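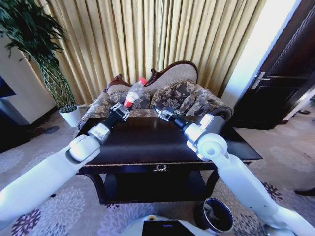 Speaker notes: What the Robot Left Us
Tanvir Matubbar, Guest Services, Grovodley House
Slot: 16 minutes plus questions. Do not run over. You ran over in July.

OPENING

Good morning. I manage a guest services team in a hotel that has more upholstery than sense. I'm told most of you run warehouses. You have straight aisles and flat floors. I have brocade.

(Wait for laugh. If no laugh, move on quickly.)

I was asked to talk about the technology. I'd like to talk about the shift schedule, which is where the technology ended up.

WHAT WE BOUGHT

We have two arms on one body, installed by Erkberg and running on software from Jidia. The job we gave it was tidying the sitting rooms between guests: bottles off tables, mostly. A bottle on a coffee table sounds like the easiest object in the building. Then you learn that clear plastic on a dark, shiny tabletop is a mean thing to ask a camera to look at, and that a half-crushed bottle wants a different grip from a full one.

Point at the bottle on the slide. Say: this is the work. Red cap, red band, one gripper on it, the other one open and waiting. Any of my people could do this while carrying a tray and arguing about soccer. Leave it up for the whole section.

WHAT WE EXPECTED

The business case said the robot would give every attendant back an hour a day. I wrote part of that business case, so I can be rude about it. We had pictured the hour as a solid block, sitting there on the schedule with a bow on it.

What came back was crumbs. Two minutes in this room, a minute in the next. You can't send someone to training for two minutes. You can barely send them for coffee.

WHAT CHANGED INSTEAD

1. The order of rooms. People used to work the corridor end to end. Now they work behind or ahead of the machine, and ahead is better. Ahead means you move the things it shouldn't touch. Behind means you find out what it touched.

2. Who gets asked. Our quietest attendant turned out to be the best at reading what the machine was about to get wrong. She now sets up the rooms for it on her floor. It took us seven months to notice that this was a job and pay her for it. (Pause here. This is the slide people should take a photo of, and there's no photo on it.)

3. What counts as a mess. The machine likes a clear table. So the tables got clearer. The flower bowls went, then the magazines. A regular guest asked me whether we were closing down. We put the flower bowls back and taught the robot to leave them alone, which was more expensive than the bowls.

4. Blame. Something goes missing, and it used to be "housekeeping." Now it's "the robot," and everyone is a little more relaxed, including, I suspect, a few people who shouldn't be.

WHAT I'D DO DIFFERENTLY

Ask the attendants before the vendor visit. We had 60 people on staff who knew exactly which rooms were awkward, and we showed the vendor the lobby.

Put the stop button in the training for everybody, night porters included. We trained the day team. The robot does not know it is the day team's robot.

Keep the pay question out of the pilot budget. If the new duties come out of pilot money, they end when the pilot does, and people can smell that from the laundry room.

Pfeiffer (our payroll contractor) still has no job code for "prepares room for machine." She's listed as Linen, Other. Mention this only if the room is friendly.

LIKELY QUESTIONS

Did you cut anyone? No. Two people left and we were slow to replace them. Say it exactly like that — someone always asks the follow-up, and it's better coming from me.

Is it faster than a person? On one bottle, no. It also doesn't go home at four.

Do the staff like it? Some do. It has a nickname, and I'm not repeating it into a microphone.

Would you buy it again? Yes, for fewer rooms. Then sit down.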